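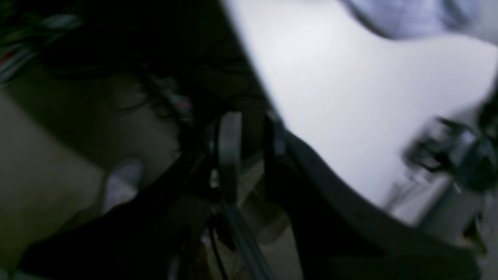
Fig. 1. Wrist camera view with the arm in motion.

Section 7. Teaching the Folding Arms

Welcome back, folders! By now your team has the Plorov software running and both arms answering, so we can get to the cloth, which is the part most of you joined the club for.

1. Tie back long hair and keep your head and sleeves out of the arms' reach.

CAUTION: Agree on one person to mind the stop button, and let that person do nothing else.

2. Begin with a towel. Bring the open fingers down over a corner, close them, and lift slowly.

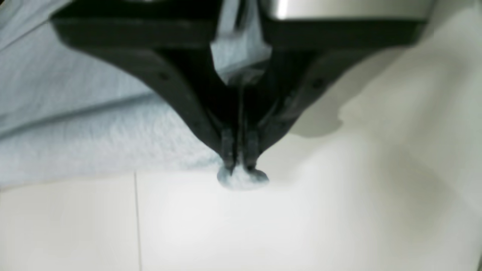
Fig. 2. A light blue towel pinched between closed fingertips.

3. When your team is happy with towels, move on to a T-shirt. Lay it sideways on the table and smooth it with your hands before you start (take your time, it's worth it!).
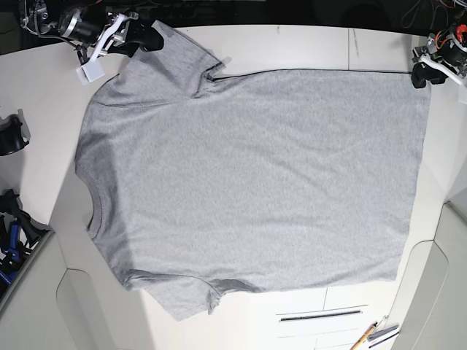 Fig. 3. Gray T-shirt laid sideways, neckline to the left.

4. Record 7 tries, then swap drivers so everybody gets a turn.

Note: Thicker clothes are harder, and you'll want to go at half the speed you used for the shirt.
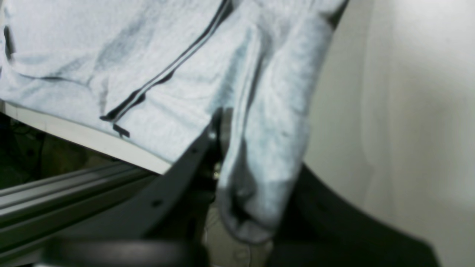

5. Save your tries to the Festero folder under your team name. If the save stalls for more than 2 minutes, go find Gonçalo Teixeira before you restart anything, please.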